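The Pudow Practice Pad, from Rusent
Soft tissue suturing pad for bench, box trainer and console work

Home > Training > Suturing > Pads and trays

If you've been sewing the same tired square of foam since you started your rotation, we think you're going to be very happy with this one. The Pudow is our full-size pad, and it's the one we end up recommending most when people call and describe what they're after: something with a bit of give, something that lies in soft folds the way real tissue does, and something that doesn't turn to crumbs the first time a needle goes in a little crooked.

The surface is pale and finely textured, and it takes moisture nicely. Wipe it down with plain water before you start and the needle slides in with much less drag than it does on a dry pad. Some of our customers like to work on it dry for the first week or two while they're getting their angles sorted out, and that's fine too, it won't hurt anything. We'd only ask that you don't use baby oil, which a few people have tried over the years and which makes the whole thing swell up like a bath sponge.

Pads come uncut. We used to ship them with the wounds already in, and we got so many requests for longer ones, shorter ones, ragged ones and so on that we finally left it to you. A number 11 blade does a lovely clean job. Go in with one steady pull, keep well clear of the edges, and you'll have lips that sit together naturally when you bring them in with a stitch. You can get a good many cuts out of one pad if you plan them out – start at one end and work your way across, and turn it over when you run out of room.

For the wet look, add our Clirnon red fluid (sold separately, 8 oz bottle). A few drops along the cut is plenty to begin with. It pools in the low places and hides your needle tip a bit, and that is good practice in itself, though maybe save it until you're comfortable tying. It rinses off most things. It doesn't rinse off a white shirt, as one of us learned in May, so please wear an apron or something you're not fond of.

The pad works with hand instruments, and with straight-stick laparoscopic tools, and people ask us plenty of questions. The main one is whether the pad will stay put when two instruments are working on it and there's no free hand to hold it down. With the MacLeod tray underneath, yes. The tray has a shallow lip and two clamps, and once the pad is snugged in you can pull quite a firm knot without the whole thing walking away from you. Lay a gray or dark drape around it if your lights are strong; it's easier on the eyes.

Pad in use: robotic instruments, curved needle, gray suture. 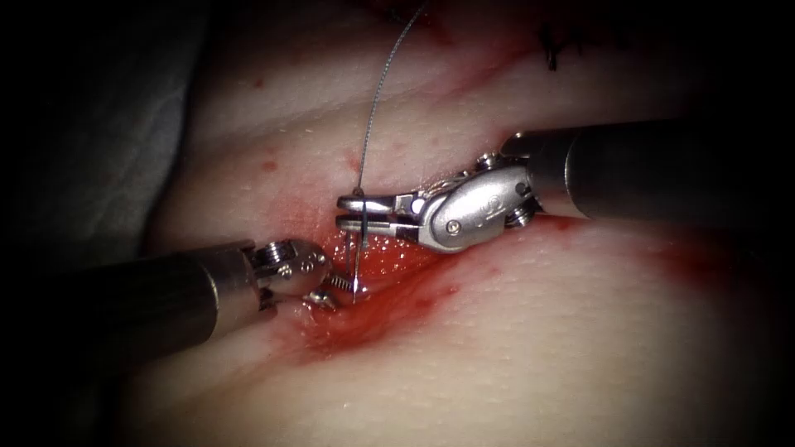
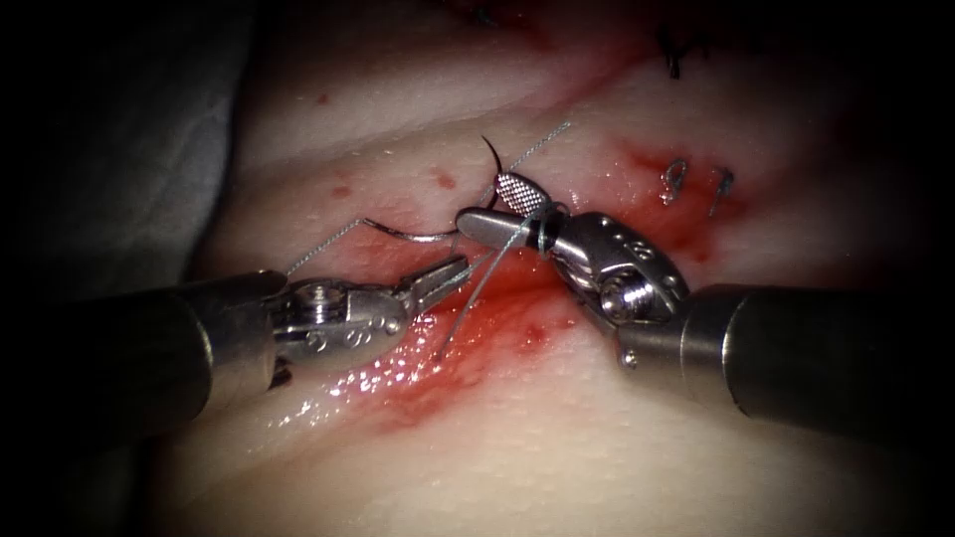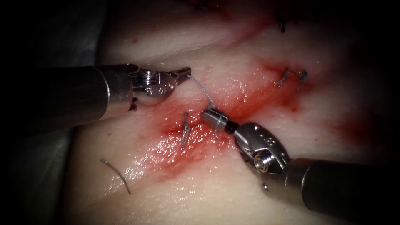
Care and storage. Rinse the pad in cool water as soon as you're done, pat it with a towel, and let it air dry flat. Overnight is usually enough. Store it in the zip bag it came in, away from radiators and sunny windowsills, with a little cornstarch dusted over it if it feels tacky. Pick out your old sutures before you put it away (you will tell yourself you'll do it next time, and then you'll be digging out dried knots with a fingernail). Please don't boil it, and please don't put it in the autoclave. It isn't sterile and it isn't meant to be.

A slightly used pad feels softer than a new one, and plenty of people prefer it that way. When the face gets too chewed up for neat work, cut it into strips and keep them for knot tying at your desk. We have strips in our own office that have been going for about 2 years.

What's in the box
Pudow pad, uncut
Zip storage bag
Care card

Sold separately
MacLeod clamp tray
Clirnon red fluid, 8 oz
Practice suture, assorted

Item number 203. For training use only. Teaching programs ordering a case or more, please write to us first – we can usually do something on the shipping, and we'll tuck in a few offcuts for warming up on.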